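Two weeks with the Rudd hand-held grippers

Gallery posted Monday, September 17, 2018

So I finally got my hands on a pair of these (or got them in my hands, I guess) and I've been having a ball. If you haven't run into them before, Rudd sells hand-held grippers for people who want to show a robot how a job goes without owning the whole robot first. You hold one in each hand, you do the chore, the kit records it, and off the recording goes to whatever arm you plan to teach. My pair is a loaner from Ollulell, the shop over in Stulport, and Colin Sedgwick there threw in a spare set of cables and told me to be rough with them. Gladly!

I kept the jobs small and kitchen-y, the kind of stuff you'd do on a table at home. Sponges, baskets, that sort of thing. They're harder than they sound when your fingers are suddenly two black jaws, and I dropped plenty the first evening.

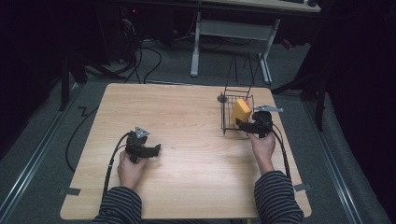 The weight surprised me. I figured my wrists would be shot after an hour, but resting my forearms on the table edge between tries made a big difference, and by the second weekend I was doing 100 tries in a sitting without much grumbling. The jaws close nicely on soft things. Thin wire is another story – you have to come at it square or it slides right out.

Cables are my one real gripe. Each gripper has its own, and I kept having to flick them out of the way with my elbow. Colin says Rotau makes a cordless pair, but it costs a good bit more and I haven't tried it, so I can't tell you if it's worth it.

My total when I packed up was 1502 recorded tries, and I'd only promised Ollulell 1000. Would I buy a set? Yeah, I think I would, if the price comes down a little. The loaner goes back at the end of September and I already have my name down for another turn. If you're anywhere near Stulport, go ask for a demo and bring your own sponge.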